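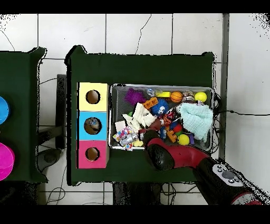 The sorting cell in the middle of work: mesh tray, gripper above it, and the box with three holes at the left.

How to set up the toy sorting cell again after it was moved

By Taras Pavliuk, 8/9/21

This page is for the person who must start the cell after somebody moved the table, changed the tray or took off the gripper. It takes nearly 30 minutes if the arm was not disconnected. If it was, please read first the page about the Nevano controller, and come back when the arm can move by hand guiding.

You need a hex key set, a roll of masking tape, a soft dry cloth, and the printed sheet with the saved positions. The sheet is in the Findeck folder.

1. Table and cables

Push the table to the tape marks on the floor. Lock it there and press on each corner with your hand. If it rocks, correct the foot now. In June I skipped this and lost a whole afternoon to positions that moved a few millimeters every hour.

Look where the cables go on the tiles. No cable may lie under a table leg, and each one needs a free loop near the base, so that the arm can turn to its limit without pulling. Do the turn slowly once, with your hand near the stop button, and watch the cables and not the gripper.

2. The box

The box stands on the left half of the table, with the holes in one column: yellow panel at the top, blue in the middle, pink at the bottom. Fix it with tape along the bottom edges. It is cardboard inside and very light, and a toy that hits the rim of a hole can turn it a little.

Before each series, take out everything that is inside. A toy left behind the blue panel from the last run will be counted again by the Ekano software, and then your results are wrong by one from the start.

3. The tray

Put the gray mesh tray to the right of the box, with its long sides parallel to the table edge. The metal rim is the highest part that the gripper can hit, so the safe height is measured from the rim. In our program it is 60 mm above it. Do not make it smaller to save time.

Fill the tray so that the toys lie mixed: hard bricks, balls, soft toys, and one or two pieces of cloth. The mint-green towel is useful for the test. When it covers small things, the arm should leave them alone until the towel is lifted. If the arm pushes down into the towel, your force limit is too high.

4. Gripper

Turn off the power of the arm. Wipe the fingers with the dry cloth — no alcohol, it makes the pads hard. Check the two screws at the flange. They should be tight, but do not use the long side of the key for force.

Power on, open and close the gripper ten times without any object. The sound should be the same each time. If it scratches when closing, there is usually a thread from the cloth in the joint.

5. Teaching the positions

Load the program Moroz, version 759. Teach the positions in this order:

Home, above the middle of the table
Tray center, at safe height
Four tray corners, each a little inside the rim
One position in front of each hole, top to bottom

For the holes, hold a ball in the gripper when you teach. The empty gripper fits almost anywhere, and you will see the mistake only when something larger comes. Save after every position, and write the values on the sheet also.

6. First run

Set the speed to 30 percent. Use a brick, a ball and one soft toy, one for each hole. Then add the white cloth. If all of them go in without touching the panel, fill the tray and raise the speed in small steps.

Problems

Ball jumps out when the gripper closes: the closing speed is too high, or the fingers come down beside the center. Teach the tray center again.

Arm stops above the lower edge of the tray: the tray has moved toward the edge of the table. Put it back, do not change the limit.

Toy hangs in the hole: wait time before opening is too short. We use 500 ms.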